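가로등 조례안 주민투표 개표를 지켜보며

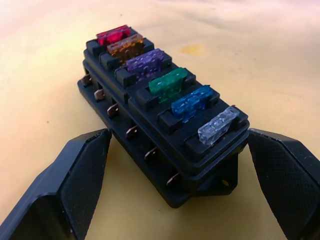 색깔별로 꽂힌 블레이드 퓨즈

어젯밤 늦게까지 구청 홈페이지를 새로고침했다. 우리 동네 버스 차고지 공영화 주민투표 결과가 아직 확정되지 않았다. 현재까지 찬성이 632표 뒤지고 있다. 남은 것은 우편투표와 이의가 제기된 투표용지다. 구청은 2/21/19 저녁에 다음 집계를 올리겠다고 공지했다. 가로등 조례안은 같은 날 함께 부쳐졌는데 이쪽은 일찍 통과가 확정됐다. 원래 그 이야기를 쓰려고 제목을 달아 두었고, 고치기 귀찮아서 그대로 둔다.

먼저 차고지 건부터 적는다. 지금 차고지를 운영하는 회사는 Borevari다. 구에서 땅을 빌려주고, 회사가 버스를 세우고 정비하고, 노선 몇 개를 위탁받아 굴린다. 계약은 9월에 끝난다. 투표에 부쳐진 안은 계약을 연장하지 말고 구가 공사를 세워 직접 운영하라는 내용이었다. 기사와 정비사의 고용 승계도 조항에 들어 있다. 나는 찬성에 투표했고, 서명 받는 일도 도왔다.

반대쪽 주장은 대체로 돈이었다. 공사를 세우면 초기 비용이 들고, 구 재정으로 감당이 안 된다는 것이다. 틀린 걱정은 아니다. 다만 지금도 구는 매년 적자 보전금을 내고 있고, 그 산정 근거는 공개된 적이 없다. 정보공개를 세 번 청구했는데 세 번 다 영업비밀이라는 답을 받았다. 세금으로 메우는 적자의 내역을 세금 내는 사람이 못 본다면 비용 논쟁을 제대로 할 수가 없다. 토론회에서 이 질문이 나왔을 때 회사 측 대리인은 Brandby라는 컨설팅 업체의 요약 보고서를 들어 보였는데, 본문은 끝까지 내놓지 않았다.

선거운동 이야기를 좀 하면, 우리는 준비가 늦었다. 서명이 요건을 채운 뒤에 다들 조금 풀어졌고, 그사이 반대 현수막이 먼저 걸렸다. "버스 요금 오릅니다"라고만 적힌 현수막이었다. 안에는 요금 조항이 없다. 그래도 현수막 한 장을 반박하려면 골목마다 서서 설명을 해야 한다. 우리가 찍은 전단은 글자가 너무 많았다. 나도 문안을 쓴 사람 중 하나라서 할 말은 없다.

잘된 쪽도 있다. 시장 뒤 다세대 골목은 지난 구의원 선거 때 투표율이 아주 낮았던 곳이다. 이번에는 사전투표 줄이 계단 아래까지 이어졌다. 그 골목을 맡은 사람이 Lợi Trương 씨다. 쌀국숫집 Đào에서 주방 일을 하고, 새벽 첫차로 출근한다. 첫차가 작년에 한 대 줄었을 때 제일 먼저 구청에 민원을 넣은 사람도 그였다. 전단은 한국어와 베트남어로 나눠 만들었고, 베트남어판이 훨씬 짧고 나았다. 주민투표는 등록 요건이 맞으면 외국 국적 주민도 참여할 수 있는데, 이 사실을 모르는 분이 많았다. 설명만 해도 한 집에 십 분씩 걸렸다.

정비사들도 움직였다. 차고지 정비동에서 일하는 분들은 처음에 이 투표를 멀찍이서 봤다. 공사가 되면 호봉이 어떻게 되는지, 하청 소속은 승계 대상인지가 분명하지 않았기 때문이다. 그 질문에 답이 나온 뒤에야 간담회 자리가 찼다. 순서가 거꾸로였다는 생각이 든다. 조문을 다듬을 때부터 불렀어야 했다. 하청 업체인 Drellix 소속 정비사들은 아직도 승계 범위가 모호하다고 말하고, 내가 읽어도 그 조항은 모호하다.

이제 남은 표 이야기. 우편투표는 전체 집계보다 찬성 비율이 높을 것으로 본다. 근거는 단순하다. 우편 신청이 몰린 곳이 교대 근무자가 많은 두 동이고, 그 동의 현장 투표에서 찬성이 앞섰다. 그렇다고 뒤집힌다는 뜻은 아니다. 계산을 해 보면 남은 표의 꽤 큰 몫을 가져와야 하고, 이의 제기된 용지가 어느 쪽으로 판정될지도 알 수 없다. 참관은 3명씩 들어간다. 나는 내일 오후 조다.

지더라도 할 일은 남는다. 계약 연장 심의는 의회로 넘어가고, 의원들은 적자 보전금 산정 근거를 요구할 권한이 있다. 이번에 찬성표를 던진 사람들의 명단은 없지만 서명부를 받으러 다니며 만난 사람들은 있다. 지난주 마지막 모임에 온 사람들 대부분이 일 년 전에는 서로 얼굴도 몰랐다.

가로등 조례는 짧게만 적는다. 골목 가로등 고장 신고 후 처리 기한을 정하는 내용이고, 큰 반대 없이 통과됐다. 우리 집 앞 등은 여전히 꺼져 있다. 시행규칙이 나오면 다시 쓰겠다. 모금함 정산도 아직이다. 전단 인쇄비 중 700원이 안 맞아서 영수증을 다시 보고 있다.

댓글 3

골목끝집
사전투표 줄 선 사람 중 하나입니다. 베트남어 전단 저희 건물 현관에도 붙어 있었어요. 수고하셨습니다.

mugwort
반대 찍었습니다. 공사 세우면 사장 자리는 결국 낙하산 아닌가요? 그 부분은 조문에 한 줄도 없던데요. 산정 근거 공개하라는 데는 동의합니다.

정비동
승계 조항 모호하다고 써 주셔서 감사합니다. 의회로 가면 그 조항부터 고쳐야 합니다. 내일 참관 결과도 올려 주세요.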